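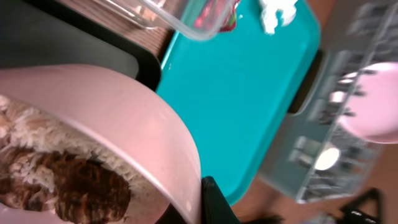 Pink bowl with rice and a dark topping, turquoise tray behind it, dish rack at right.

November
By Joris Verhoeven

Terkside Everyday Tableware and Dish Rack

The Terkside line is plain plastic tableware for small kitchens, break rooms and shared apartments. You can buy it piece by piece or as a starter set with the Gemen tray and the Biltlow dish rack. Everything is sold from our regular stock and ships flat where it can.

Bowls

The standard bowl is deep enough for a full serving of rice with something on top, or for soup if you don't fill it to the brim. The surface is matte. The outside is smooth and has no handle, so the bowls nest without catching on each other. In pale pink it comes in a deep shape and a small one. The sage green is a shallow bowl only, better suited to salad, cut fruit or noodles without much broth.

The colors are light, and that matters if you cook with a lot of soy sauce, tomato or turmeric. Rinse the bowl when you are done eating and you should have no trouble. If you leave curry in it overnight you may get a faint mark. Baking soda and a damp cloth take most of that out. Please don't use steel wool — it scratches the matte finish and the scratches hold color afterward.

Plates

One size, pale pink. The inner face has raised rings running in toward the center and a wide rim you can get your thumb on. Customers who bought the older Montes plate should know that the two don't stack together well. The Montes had a narrower rim and a deeper foot. We no longer carry it, though we still have lids for the Montes bowls, so ask before you throw yours out.

Tray

The Gemen tray is bright turquoise with rounded corners and a low raised rim. The rim is enough to catch a spill from a water glass but low enough that you can slide a plate off without lifting it. A bowl, a small container and a napkin fit with room to spare. It is a serving tray and should not go in an oven or on a warm burner. Wipe it down or wash it by hand. It will go in the bottom of most dishwashers, but it takes up the whole rack, and few people bother.

Dish rack

The Biltlow is a square, open basket with low walls. Rows of upright prongs come up from the floor of the rack, and plates and bowls stand on edge between them. The bottom is an open grid, so water goes straight through to whatever is underneath. On a wood counter or table, put a towel or a drip mat down first. We don't include a mat.

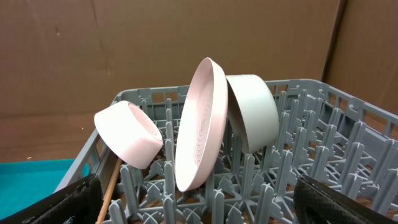 Plates go in the middle rows, where there are prongs on both sides to hold them up. Put bowls in at an angle and let them lean. A small bowl will sit higher than a plate, and a thick rim may not drop between the prongs at all. That does no harm, but leave a free row next to it or the next dish will knock against it. Shallow bowls can share a row with a plate if you face them the same way.

The rack has no cutlery cup. Chopsticks and spoons can lie across the floor of the rack, though thin ones may slip through the grid. Most people stand them in a glass beside it.

To clean the rack, turn it upside down in the sink and run hot water through it. If you have hard water, the bases of the prongs will get a white crust after a while. Soak the rack in warm water with a cup of vinegar and go over it with an old toothbrush. Do not pull on single prongs to loosen the crust. They are molded with the base and can't be replaced if they snap.

Ordering

The starter set has 8 pieces: two deep bowls, one small bowl, one shallow bowl, two plates, the tray and the rack. Single pieces can be added to any order. Colors can't be swapped inside the set, but we do sell the sage bowl separately for anyone who wants more of them.

For canteens and schools, bowls and plates are packed in cartons of 100. Orders of 200 or more of one item go out on a pallet and need someone at the address to sign. Pallets leave on Thursday. Smaller orders leave on any working day.

The tray is low at the moment — we have almost 100 left and the next delivery isn't confirmed. Sets that are already ordered will be filled first.

Returns are accepted on unused items in the original carton. If a piece arrives cracked, send a photo of it along with the label on the box, and keep the box until you hear from us.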